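Tea and coffee table - common questions

Hartley Studios, Jelham. Last updated 21/05/2024

Who can use it?
Anyone with a studio key or a day pass. Visitors are welcome to a cup too.

Do I have to bring my own mug?
It helps. There are a few spares in the cupboard, but they go early on class nights. Put your name on the bottom if you care about it.

What does it cost?
Coffee is 25 dollars for the term, paid to Denise Cheetham. Tea is covered by your studio fee.

Where do I find things?
Look along the wall near the light switches. The tall clear container with the white lid stays there.
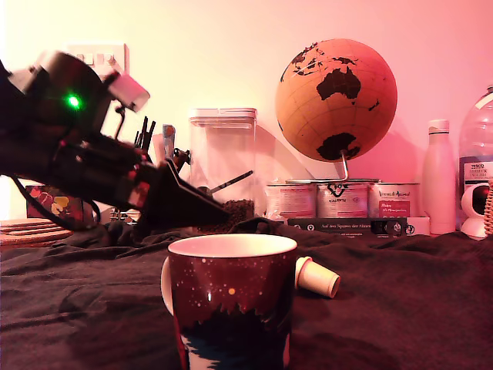
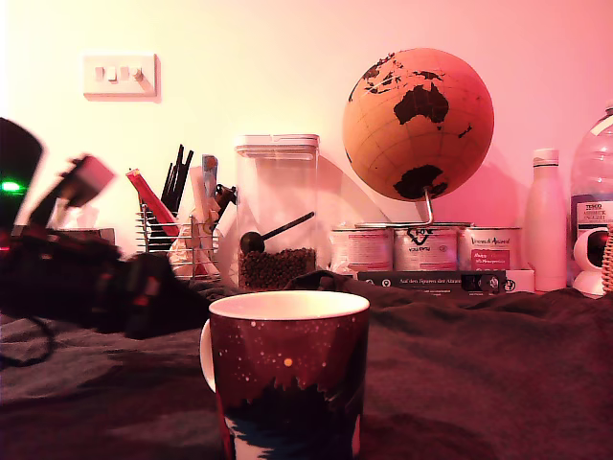 The starry mug, with the tall container behind it.

Can I move the cloth?
Please leave it on. If it gets a spill, take it home for a wash or tell Denise - there's a clean one in the cupboard.

Who refills the coffee?
Whoever finishes it. New bags are on shelf 9 in the storeroom. Close the lid properly, as it goes stale quickly in summer.

Can I leave my mug overnight?
Yes, if it's rinsed. Mugs with anything growing in them go in the bin at the end of June.

Is there milk?
In the small fridge in room 132. Write the date on the carton when you open it.

Something's run out. Who do I tell?
Cyril Ashworth does the shopping. Leave a note in his pigeonhole or catch him at the front desk.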